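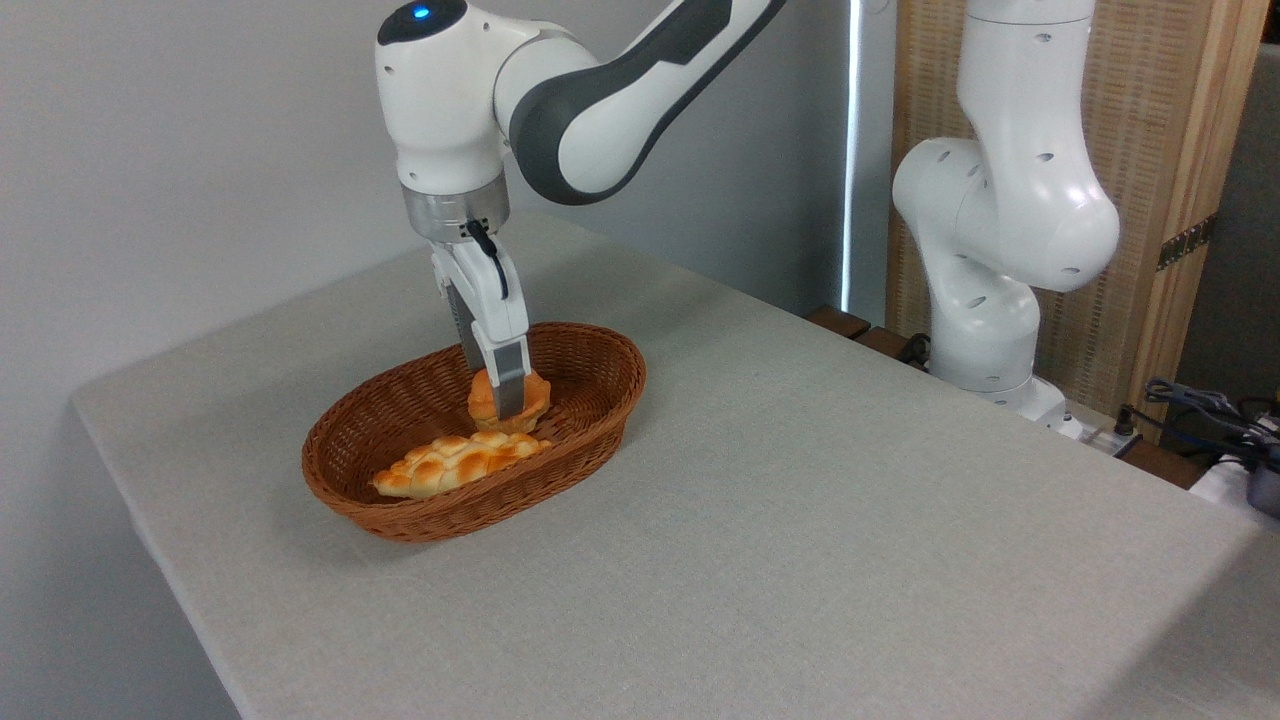
Stale Bread and Where It Goes: A Study of Four Bakeries in Tellesside

Student project report, Food and Community Studies

Last updated: May

1. Introduction

Bread is one of the most commonly thrown out foods in any town. It is cheap, it goes stale fast, and customers expect to see full shelves until closing time. This project looked at what happens to bread and pastries that are left unsold at the end of the day in Tellesside, a neighborhood on the east side of Sternport.

I picked this subject after working a summer at a bakery counter. Every night we filled a bin with rolls that had been out of the oven less than 12 hours. I wanted to know if other shops did the same, and if the amount could be brought down without the shop losing money.

The main questions were:

How much of a day's baking is left at closing?
What do shops do with it?
What do customers think about buying day-old bread?

2. Background

Stale bread is usually still safe to eat. Staling is mostly a change in the starch. When bread is baked, the starch takes up water and softens. As the loaf cools and sits, the starch slowly goes back to a firmer form and the crumb gets tough and dry to the bite, even if very little water has left the loaf. This happens faster in the refrigerator than on the counter, and that surprised most of the people I talked to. Freezing slows it almost to a stop. Heating a stale loaf softens it again for a short time.

Pastries made with a lot of butter go off in a different way. A croissant loses its crisp outside within hours as moisture from the inside moves into the outer layers. It can be crisped up in an oven, but it won't pass for fresh. Bakers told me that croissants are the hardest item to plan for. The dough has to be folded and rested the day before, so the number is fixed long before anyone knows what the weather will be.

Mold is a separate matter. A moldy loaf should be thrown out and was not counted as usable in this study.

3. Method

Four bakeries agreed to take part. Two are small shops with one oven each. One is a counter inside the Varma grocery store. The last is the Veltden bakery, the biggest of the four, which also supplies cafes in the center of Sternport.

Each shop was given a one-page sheet to fill in at closing time for 17 baking days. The sheet had a line for loaves, a line for rolls and a line for pastries, with a column for the number baked and a column for the number left. I collected the sheets and typed them into a spreadsheet.

I also handed out a short survey to customers outside the shops, mostly between 8 and 10 in the morning. I got 100 filled-in surveys. I stopped there because it was a round number and made the percentages easy to work out.

Finally, I had a talk with a manager or baker at each shop. These were informal and I took notes by hand. 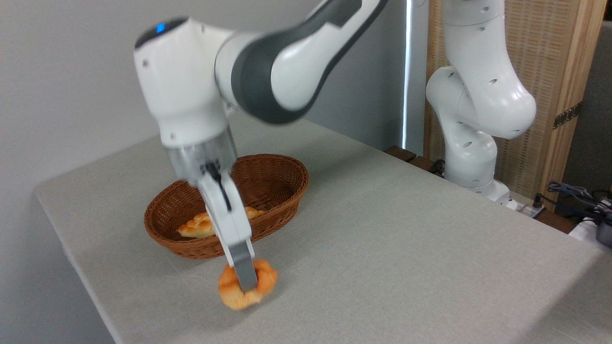 4. Results

4.1 Amount left over

The Veltden bakery bakes roughly 1000 items on a normal day, counting rolls one by one. The small shops bake far fewer and had less left over for their size. Both of them close when they are close to sold out, even if that is early in the afternoon. The grocery counter had the highest share left, and its manager said the store wants the shelves to look full until the doors close.

In all four shops, rolls were the largest group by number and pastries were the most costly to lose. Rainy days were bad everywhere. One of the small shops had its worst result on a day when the street outside was closed for pipe work.

4.2 What happens to it

All four shops sell at least part of the leftover bread the next morning at a lower price. One small shop dries its old rolls and grinds them into bread crumbs, which it sells in paper bags. Another makes bread pudding twice a week. Veltden sends some loaves to a pig farm outside the city. The grocery counter throws out all pastries at closing under a store rule, and the counter staff are not allowed to take any home.

Almond croissants came up in two of the talks. They are a traditional way to use up day-old croissants: the pastry is split, brushed with syrup, filled with almond cream and baked a second time. Both bakers said they sell well and can be priced higher than a plain one. One of them said she sometimes runs short of old croissants and has to use fresh ones, which loses the point.

4.3 Customer survey

Of the 100 customers, 55 said they would buy day-old bread if it cost less. Most of those said they would use it for toast. People were much less willing to buy day-old pastries. Several wrote on the form that they would only do it if the label said clearly when the item was baked.

A common answer to the last question ("What would make you buy more day-old bread?") was a better spot in the shop. At present the day-old items are on a low shelf near the door in two of the shops, and some regular customers had never noticed them.

5. Discussion

The results suggest that the largest part of the problem is the wish for full shelves. The two small shops don't try to have everything at all hours, and their customers seem used to it. A larger store may find this harder to change, as people come in after work and expect a choice.

Baking in smaller batches during the day would help with rolls, and Veltden already does this on slow mornings. It does not help much with croissants for the reasons given in the background section. For those, a second product such as the almond version looks like the most practical answer.

There are weak points in the study. The sheets were filled in by tired staff at the end of a shift, and a few were clearly guesses. Two sheets from the grocery counter were lost. The survey was done in the morning only, so people who shop late are missing, and they are the ones who see the shelves at closing. I also didn't weigh anything, so a roll and a large loaf count the same in the totals.

6. Suggestions for the shops

Move day-old items to eye level and put the baking day on the label.
Keep a record of leftovers on rainy days and cut the next rainy day's order.
Let staff take home unsold pastries.
Print short advice on the bread bag about freezing and reheating.

The bag idea came from a customer. Veltden has asked for a sample text and I will send one along with a copy of this report.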